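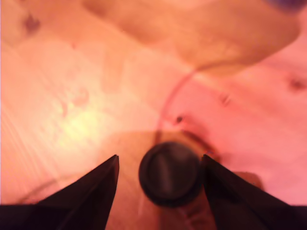
4. Save files and mouse settings (Vusulis, PC build)

1. Quit to the title menu first. Don't alt-tab out.
2. Options > Controls > Mouse. Polling to 1,000. If aim stutters, drop to 800.
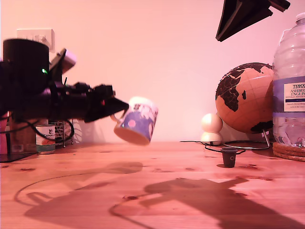
3. Copy the Lustalik save folder somewhere safe. Whole folder, not just the newest slot.
4. Run the patch. Needs 825 MB free, it wont warn you.

CAUTION: old saves convert on first load. No way back without teh copy. 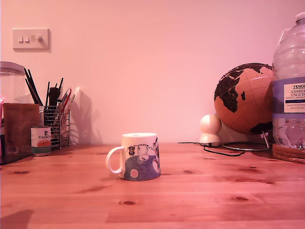 5. Load slot 1, walk to Bremmont gate, save again.

Note: gate still locked? Reload once. Fix from Siiri Rimkutė, added in May.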